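Home Animals Space Machines Ask a Question Grown-Ups

How Do You Teach a Robot to Hold a Sponge?

You could try asking it nicely. Robots are not great at that.

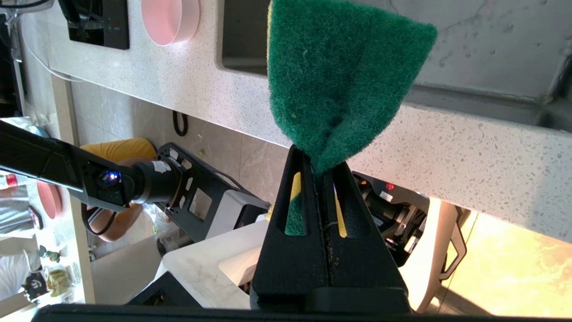 A sponge in the robot's right gripper, seen from a camera near its wrist.

You have been grabbing things since you were a baby, mostly things you weren't supposed to grab. Your hand knows how hard to squeeze a sponge, and you never had to write it down. A robot starts out knowing less about sponges than your goldfish does.

So people show it. One way is to take hold of the robot's arm and push it through the job, like a piano teacher moving your fingers to the right keys. Another way is remote control. A person moves a set of handles, and the robot copies. Handles left, arm left. Close the handles, and the gripper closes too.

While this goes on, a computer keeps a kind of diary. It saves where every joint is and what the cameras see. One turn at the job, from start to finish, is called a demonstration, or "demo" for short.

One demo is not enough. At the Kulley workshop in Ondville, a project named Protum collected more than 3000 of them, all kitchen chores. On a good day the team gets through 87. (Think of that the next time you complain about doing the dishes once.)

Why so many? Sponges are sneaky. They bend, fold and twist, and they don't look the same from one grab to the next. A brick would be much easier, but try washing a cup with one.

After enough demos, the computer looks for patterns. When the sponge is over there, people usually reach like this. When it's squashed, they grab it like that. Then the person lets go of the handles and the robot takes a turn by itself. Sometimes it does the job. Sometimes it wipes the air very carefully for 45 seconds.

Try it at home: put on thick oven mitts and pick up a dry sponge using only your thumbs and the sides of your hands – no peeking at how your fingers feel about it. Now fold it in half.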